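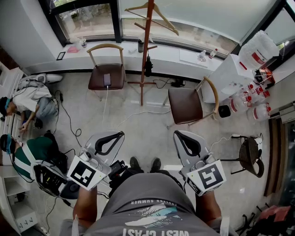 Zuweira Frimpong wrote to us that an hour of demonstration is worth more than a month of argument about demonstration, and asked why institutions such as ours continue to publish position papers on the subject when we could be recording. Her letter was short and courteous. It deserves a fuller reply than the note we sent at the time.

We agree with her on the main point. A robot that is to work in homes, offices and small shops will have to be shown what people do there, and the showing must be done by people. Our disagreement concerns what counts as an hour. In the projects we have reviewed, an hour of demonstration is reported as a single quantity, whether it was produced by a skilled operator at a remote console, by a trainee in the first week, or by a person holding a pair of grippers and doing the task directly. These are different goods, and they should not be added together in one column.

The case for remote control is well known. The operator works through the machine itself, so whatever is recorded is something the machine can do. Joint limits, reach and delay are all present in the data. At the Kodia site, where we observed sessions last May, operators drove a two-armed unit through a drawer-sorting task from a console in the next room. The recordings were clean. They were also slow, and the operators did not move as they would have moved with their own hands. Several told us that they had stopped attempting certain motions, such as turning an object over between the two grippers, after failing at them during training. Those motions are absent from the record. A model trained on it would have no means of knowing that they exist.

Hand-held grippers answer part of this complaint. The person stands in the room, feels the weight of the object through the handles, and corrects a bad grasp before it becomes a dropped cup. Printed markers on the grippers can help to recover the path of each hand, and no robot need be present at all. This makes it possible to work in ordinary rooms, among chairs, cables and whatever is on the windowsill. We regard that as the strongest argument in favor of the method. A laboratory table that is cleared every evening teaches a machine about laboratory tables.

The method has costs that its advocates tend to pass over. A person can lean, step back, crouch and reach around a chair leg without noticing that any of this has been done. The robot that receives the demonstration may have a fixed base. In the Skemis trial, 200 demonstrations of a shelf-stocking task were collected by hand, and 100 of them were later set aside when it was found that the paths could not be followed by the arm for which they were intended. The people who made those demonstrations had done nothing wrong. They had been asked to stock a shelf and they had stocked it. The instructions had been written without reference to the arm.

It is our view that the answer lies less in the choice of device than in the treatment of the person who uses it. Demonstrators are commonly engaged as though they were part of the equipment. They are told the task and the target number, and they are seldom shown what becomes of their work. At Mitex, demonstrators were invited to watch the robot attempt the tasks they had recorded. Sessions were limited to 4 hours in place of the earlier 8, and the last part of each session was given to this review. The number of recordings fell. The share that could be used rose enough that the managers of the project kept the shorter day, and the demonstrators began to propose changes to the task sheets, some of which were adopted.

We would ask those who fund this work to require three things in the reports they receive. The method of demonstration should be stated for each recording, together with the experience of the person who made it. Recordings that were discarded should be counted and the grounds for discarding them given. The hours of demonstrators should appear in the budget as skilled labor, at a rate that reflects it.

The last of these will meet resistance. It was put to us during the Sugiyama review that anyone can pick up a gripper and fold a towel, and that this is the whole attraction of the approach. Anyone can indeed do so. Folding it in a way that a machine can learn from, many times over, with both hands in view and the pace held steady, is a different matter, and we have watched enough sessions to say that people differ greatly in it and improve with practice.

Ms. Frimpong closed her letter by offering to record a day of her own work for us, on whatever device we preferred. We have accepted, and have asked her to choose the device herself.

2019-02-03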